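Project Budby: Household Task Readiness
Interim report to the Kurel Fund
Reporting period ending Thursday, April 30, 2026

1. Scope

The grant supports a practical assessment of whether a general-purpose arm can carry out light housekeeping in furnished rooms without changes to the rooms. Work in this period covered the bedside task group: opening and closing a small drawer, clearing and wiping a tabletop, and tidying loose items near the bed. Vacuuming and bed making are outside the present phase.

2. Status against plan

The bedside group was attempted in full at the Weerasinghe site. The team logged 2,503 attempts, of which roughly 2,000 were drawer and tabletop work. The remainder were approach and retreat motions with no contact. Controller software was held at one version throughout, so results from the start and end of the period can be compared directly.

Tabletop wiping is the most reliable task when the surface is clear. Reliability drops once a fixed object has to be worked around, and a corded telephone is the hardest of these. The handset cord does not hold its shape, and the planner currently treats it as a rigid volume. This makes it overly cautious in some approaches and not cautious enough in others.

Drawer work is slower than planned. A curved front gives the fingers little to hold, and the arm must follow the line of the runner closely or the drawer binds. Closing is easier than opening. We do not yet consider opening ready for unattended use.

3. Working area 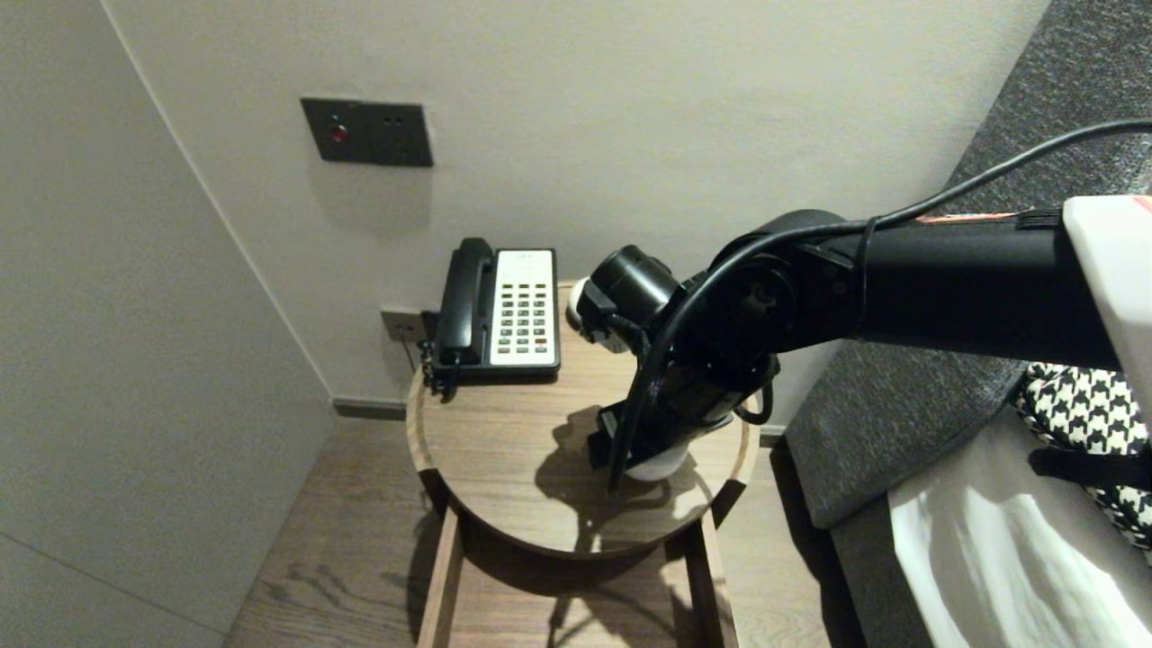
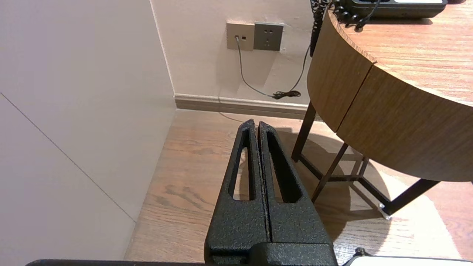
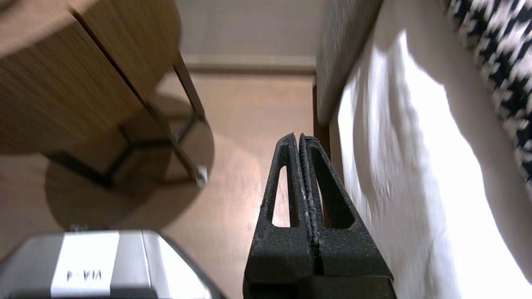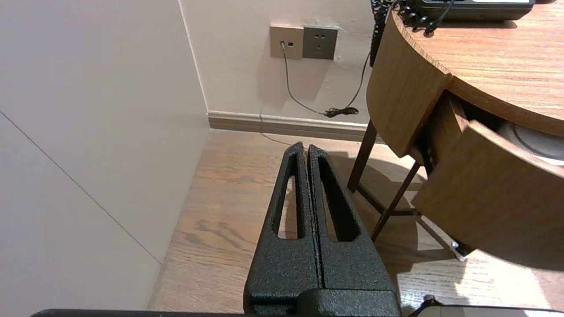

Figure 1. Bedside task group, round wooden table. The last view shows the drawer partly open.

4. Findings

Clearance. The gap between table and upholstered furniture limits the choice of wrist angle. Several otherwise valid paths were rejected by the planner for this reason. Moving the table would solve the problem but would defeat the purpose of the assessment.

Cables. Thin cables on or near the floor are detected inconsistently against wood grain. The interim measure is a keep-out zone along the baseboard, entered by hand for each room. A housekeeping department could not be expected to do this.

Lighting. Bright patches on the floor and on white bedding reduce the quality of depth estimates. Exposure limits were adjusted twice, with a modest gain.

Supervision. An operator stopped the arm 27 times. Most stops were precautionary and involved the telephone cord. Two followed a bound drawer. No furniture was damaged.

5. Assessment

On present evidence the system can wipe an uncluttered bedside table under supervision. It cannot yet service a complete bedside area at a pace or reliability that would release staff time. The main obstacles are flexible cords and drawer opening. Grip strength and reach have been adequate.

6. Next period

Replace the rigid cord model with a deformable one and repeat the tabletop series. Test a revised fingertip for curved drawer fronts. Begin the same task group at the Prillodden site, where the furniture is of a different type. The full results table will be supplied with the November report.

7. Budget

Spending is within the approved total. Fingertip fabrication was moved forward and will be charged to the equipment line. No additional funds are requested.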